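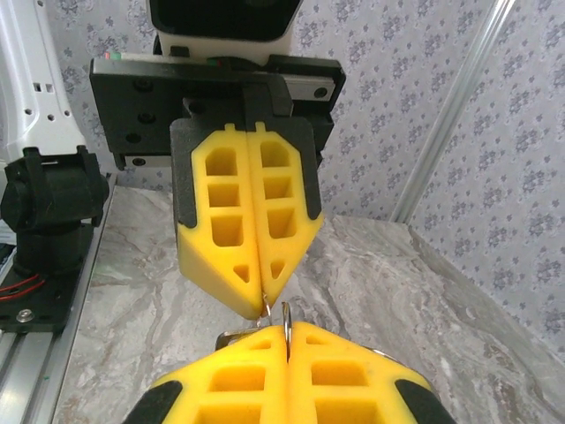

The ring, between one pair of yellow fingers and another.

My grandmother kept her keys in a blue sugar bowl on the hall shelf, and by the time the house at Dulach came to me the bowl held more than 200 of them, along with a button, a dried bean and a good deal of dust. I had meant to tip the whole lot into a bag and be done with it before supper. But I had a cup of coffee with me, and the rain had set in, and I made the mistake of sitting down on the bottom stair and looking at them one at a time.

Some I knew right off. There was the fat brass one for the pantry, which she locked every December on account of the fruitcake (and on account of me), and the little flat one for the piano stool. There was a long thin one that had never fit anything, as far as I know, though every visiting child was given it and told to go and try all the doors. It kept us busy for whole afternoons! I must have tried it in that piano stool fifty times myself.

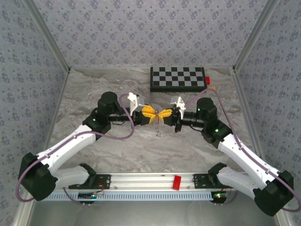 The one I had forgotten was not a key at all. It was just the ring and its bit of chain, with nothing on it, a light, skinny thing you could lose in your own pocket. She used to hand it to me at the door when I was going home, closing my fingers over it with both of her hands as though it weighed as much as a flatiron, and she'd say, "Mind that for me till next time." And the next time I would hand it back, and she would thank me very seriously and drop it in the bowl, and we would go and see about lunch.

We did that until I was 8, I think, or a little past it. Then I got too big for the game, or thought I had, and one Sunday sort of visit I ran straight down the path to the car with my coat half on and she was left standing there in the doorway with her hand out. I hadn't thought of it in years. I sat on the stair and thought of it for quite some time, and the coffee got cold.
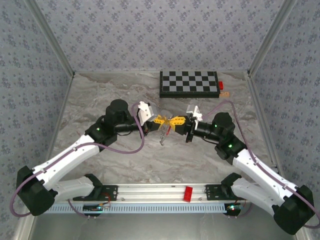 It's a funny thing, passing something small from one hand to another. You have to hold on until you feel the other person take hold, and then there is a moment when you've both got it and neither one of you wants to be the first to let go. She always waited. I could feel her waiting, that little tug, and then her hands would open and it was mine to look after for a week or two.

The man from the Drenadwood road came by at 2 to see about the piano. He was a big, gentle fellow with wet shoes, and he wouldn't come past the mat until I had found him a towel. We talked about the stairs and the turn in the hall, and whether the legs came off, and he measured the door and wrote the number on the back of his hand. His daughter had come along for the ride. She stood behind him and looked at the bowl.

"Do those open anything?" she asked.

I gave her the long thin key and told her to go and try all the doors.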